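Notebook, household chores in simulation
Wednesday, October 9, 2019
Task: close the drawer (room set "Kivi")
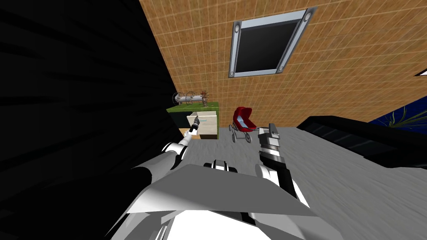 Drawer partly open, left gripper in front of the light-blue handle.

I continue with the drawer task today. The question from Ornberg is still the same one: can we tell a customer that such a machine is ready to tidy a room? My answer for this week is no, but for the drawer alone I am more hopeful than I was in February.

Settings: Lovari controller, version from Monday, random textures on. Start position of the drawer is different in each run. The left arm does the work and the right arm should only stay out of the way. I ran 500 trials over the night.

Result: 206 trials finished with the drawer fully closed. In 33 trials the gripper pushed beside the handle and the arm stopped by the force limit. I did not sort the remaining ones yet. Many of them look like time-outs, where the tip waits close to the handle and makes very small corrections until the time is over. A person would simply push with the knee.

I have a doubt about the textures. The green, speckled cabinet top and the orange tiles are good for variety, but I want to know if the policy is worse with them than with plain colors. Please do not change the texture list before I have checked this.

Also the object on top of the cabinet, the one with the metal cylinder. It has a mass in the model, but I could not find which value. If the cabinet shakes, it can fall, and at the moment we do not score this. In a real home it would matter very much.

To do:
- sort the time-outs
- repeat with plain textures, same seeds
- raise the time limit up to 2 minutes and compare
- ask Surnach for the friction values of their drawer rails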